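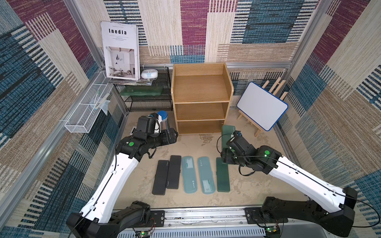
Castamell bench, Traltthorpe: both arms at work beside the shelf unit, with pencil cases set out in front.

Progress report to the Coste fund, 22 August 2026
Prepared by Hằng Cao

Work since April has gone into the written rules for running the two-arm benches. The first draft was too long and operators were skipping pages, so Thảo Đàm has cut it to 2 sides of A4 that hang at each bench. The full version stays in the office for audits.

Rules now in force

Before a run, the operator checks that the wall and floor linings are flat and that nothing but the listed objects is within reach of the grippers. Cables are looked at along the whole length of each arm. A worn sleeve means the bench stays off until it is changed.

No hands inside the enclosure while either arm is powered. This covers picking up a dropped object, which was the most common breach in the spring. The operator now stops both arms, waits for the supervisor's nod and resets the layout from the printed card.

Speed is capped at 200 mm per second for all shelf and table tasks. Rosmont asked us to allow more for simple moves, but we have kept one limit for everything. It is easier to check.

Every stop is logged, planned or not. Entries go in the same day - a late entry counts as missing.

Where we are against plan

The target was 500 logged runs under the new rules by the end of the grant year. We are behind on this, mainly through time lost to retraining. The record check is in better shape: 90 per cent of the logs sampled were complete, and most of the gaps were missing initials.

Still to do

The rule on handing over a bench between shifts needs rewriting. Two operators read it in opposite ways. We also need a decision from you on whether spare parts for the arms can come out of the training line, as asked in our April letter.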